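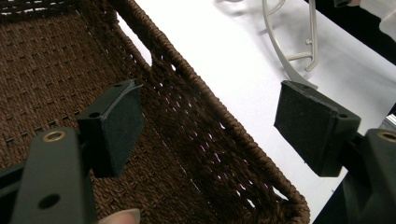
Strand Pitching Screen, Model 2
Manufactured by Munex for the Nistcombe training range

The Strand is a freestanding L-shaped protective screen for batting practice, built for clubs and high school programs that throw live BP several times a week. It replaces the Berano screen, which remains supported for nets and hardware only.

Frame

Galvanized steel tube, powder coated, with welded corners on the upper section and bolted feet. The cutout can be set for right-handed or left-handed pitchers by turning the screen around; the feet are symmetrical and do not need to be moved. All bolts take the same wrench, supplied in the bag with the net ties. Check them for tightness before the first session and again after the first week.

Net

Knotted polyethylene, double layer in the area facing the hitter. The net is a pillowcase type: it slips over the frame from the top and laces along the bottom rail. Leave a little slack. A net laced drum tight sends the ball back toward the hitter at speed and wears out first at the knots along the cutout.

The net is treated against sunlight, but outdoor programs should still expect to replace it before the frame. Stop using the screen if any single strand is cut through in the double-layer area.

Padding

Closed-cell foam sleeves cover the top rail, the cutout and the upright next to it. Pads close with hook-and-loop strips and can be removed for washing. Sleeves from the Berano do not fit — the Strand tube is thicker.

Moving and storage

2 wheels are fitted to the rear feet. Tip the screen back and roll it; do not drag it across turf with the front feet down. One adult can move it on a level infield. On a slope or in wind, use two people. For winter storage, take the net off and hang it dry. The frame can stay outside.

Specifications

Height: 7 ft
Weight with net and pads: 70 lb
Wheels: 2, solid rubber
Age rating: 14 and up for the person pitching
Ball type: baseball and softball, not for use with weighted training balls

In the box

Upper frame, feet, wheels, net, pad sleeves, net ties, wrench, printed instructions.

Ordering

Replacement nets and pad sleeves are sold separately. Give the model name printed on the left foot when you order. Screens ordered by the end of November ship before spring practice. Team orders and quotes are handled by Ronja Vik. Questions on assembly or net repair go to Nilton Chávez in the workshop, any day but Sunday.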